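Handheld gripper pads, which ones hold up on baskets and other soft stuff?

tzepeda
Posted 2026-06-05

Comparing finger pads for a handheld two finger gripper, wrist cam on top. Want to settle on one before we order a full batch. So far I've run the stock rubbery pads and a set of Plustix silicone ones. Objects are mugs, folded towels, a dish rack, and woven baskets. Baskets are the pain.

Numbers so far: 1720 grabs on the stock pads, 2000 on the Plustix. Stock slips less on the cord, Plustix slips less on everything smooth. Neither one is great on the rim. Anybody running something better? Budget is small.

gearmouth
What's the controller? If it's the Hamdy board check your close current before you spend money on pads. Default is way too soft for anything that gives when you squeeze it.

tzepeda
Hamdy board yeah, but it's only for the arm version. The handheld is trigger squeeze so current doesn't come into it. Pads are the same part on both.

O_Ragab
Same setup here, different shop. My notes, in the order I'd do them:

1. Open the fingers wide before you get near the basket. Wider than feels right. Twisted cord catches a pad corner and then you're dragging the basket around instead of grabing it.

2. Come in low and level with the table, stop short, look at the wrist view. You want both pads in view and the bottom rim between them and a bit above. Pads not touching yet. If one of them looks a lot bigger than the other you may be coming in crooked. Mine from the dark brown basket, light wood table: 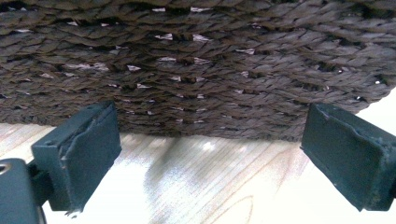
3. Check the pad faces. The left one there has a strip peeling near the top edge and a small frayed tip at the bottom corner. Right one is just scuffed. I swap at the peeling stage, a ragged edge on rope weave is asking for a snag.

4. Fix your exposure. Shiny table plus light from above and you get washed out patches on both sides and a glare spot right under the rim. Lock it on the basket, let the wood blow out, who cares.

5. Close slow. On the sidewall, never on the bottom rim, that band is thick and rolls.

tzepeda
this is great thanks. How long do you get out of a set before they peel like that?

O_Ragab
3378 closes on the last set. I log every one. Othmane, by the way, we met at the Brolerdale meetup in November, you had the parallel jaw with the bent rail

tzepeda
Ha yes! Tonantzin. Rail is still bent.

kiln_dried
Going to disagree on 3. Worn pads grip woven stuff BETTER. The glazed skin on a fresh one slides on paper rope. I rough mine up with sandpaper on day one and never swap until the block itself is loose on the bracket.

O_Ragab
Scuffed sure. Peeling no. Different things. A flap lifts, folds under, now that pad is thicker at the top and your contact is on a line instead of a face.

kiln_dried
Have you measured that or is it a feeling

O_Ragab
Measured. 11 drops in one afternoon on a peeled pad, put a new one on, same basket, no drops rest of the day. Small sample, I know.

kiln_dried
Could be the basket. They soften up where you keep pinching. Rotate it and try again with the old pad, then I'll believe you.

O_Ragab
Fair. Didn't rotate. Will rerun.

gearmouth
Both of you are fighting over a part that costs less than lunch. Swap it.

pell_mell
Anyone tried the Ositz fin style fingers on this? They wrap. I'd think wrap beats pinch for anything round and squishy.

tzepeda
Had a loaner pair for two weeks. Nice on the towels and mugs. On the basket the ribs hooked in the gaps of the weave and wouldnt let go clean, had to wiggle out every time. Also they block more of the camera when closed, and for us the view matters as much as the grip.

pell_mell
Huh ok. Mine are on a fixed arm with an overhead cam so I don't notice the view thing.

kiln_dried
Overhead is useless for baskets imo. You see the opening and nothing about where the bottom edge is.

pell_mell
Works for me, I pick from the top edge. One finger in, one out. Never go near the bottom.

O_Ragab
Top edge is fine when it's empty. Put two towels in there and the inside finger has no place to go.

pell_mell
true. I only do empty ones

tzepeda
OK plan. Stock pads, roughed up with sandpaper on one set, plain on the other. Same basket, rotated a quarter turn every so often. Swap when it peels for the plain set, leave the sanded set alone so kiln_dried is happy. Plustix set stays on the smooth objects. Will post the drop counts when I have them.

kiln_dried
What grit are you using? I'd go 220. Coarser than that and you get fuzz on the corners.

tzepeda
220 then. Got some in the drawer.

gearmouth
Write down the lot number on the pads too, the ones I got last time were noticably harder than the batch before.

Related threads
Ositz fin fingers, mounting holes don't line up
Hamdy board keeps dropping close current setting
Wrist cam exposure lock on shiny tables
Plustix silicone pads, first impressions
Bent rail on parallel jaw, fix or replace?
Brolerdale meetup, parts swap list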